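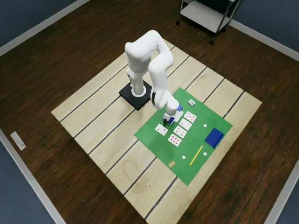
Journal > Odds and ends > Puzzles and patience

January 6, 2025

I finished the big jigsaw last night, at long last, and I've been wandering past the table all morning feeling a bit lost without it. It was 1,000 pieces, a harbour with far too much sky, and it had been with us since the middle of December. We ate our meals on our laps for most of that time and I can't say I minded one bit!

I should explain that I'm not a proper puzzler. I know people who sort everything into little trays by colour and shape before they join a single piece, and I do admire them, but I've never had the patience. I tip the lot out, turn everything face up (this takes a whole evening and is my favourite part, oddly enough) and then I do the edges like everybody else. After that it's wherever my eye happens to fall. The boats went in quickly. The sky took longer than everything else put together, and there was one stretch when I managed 2 pieces in an evening and went to bed quite cross with it.

The puzzle came from Bodeo, the little shop down by the old bus station, where they'll take a puzzle back when you've finished and give you something off the next one. I think that's a lovely arrangement. You do get the odd box with a piece missing, but they write it on the lid in pencil if they know about it, and mine was complete, even if I spent two days convinced that it wasn't. The missing bit of mast was inside my slipper.

When the sky got too much for me I played patience instead. My gran taught me when I was small, the ordinary sort with 7 columns, and I still lay the cards out the way she did, very slowly and with a good deal of muttering. She had strict views about cheating. You could peek under a card if you were poorly, and at no other time. I've kept to that, more or less – though I did have a cold over the holidays and I made the most of it.

Search this journal Type and press enter

I've been trying to learn a new one as well, from a booklet I picked up for pennies. It starts with a row of 5 cards and you build downwards, and the instructions are so muddled that I've never been sure whether I'm allowed to move a whole run at once or only the last card. I've been allowing it. Otherwise it never comes out, and on a wet evening with the kettle on I'd like it to come out now and then.

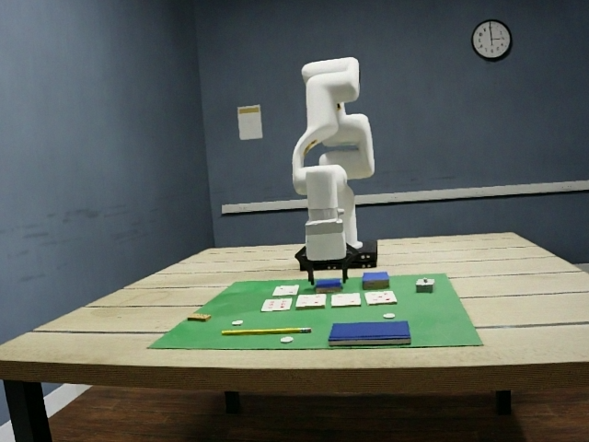
Habte left a comment under my last post to say that moving a whole run is fine so long as it's all one suit, and that the booklet left out a page when it was reprinted. So I've been half cheating, which my gran would have had something to say about. I shall start again tonight with the rule done properly and see how I get on.

The next puzzle is already on the sideboard. It's a greenhouse, with hardly any sky at all.

We use cookies to remember your settings. Accept / Manage choices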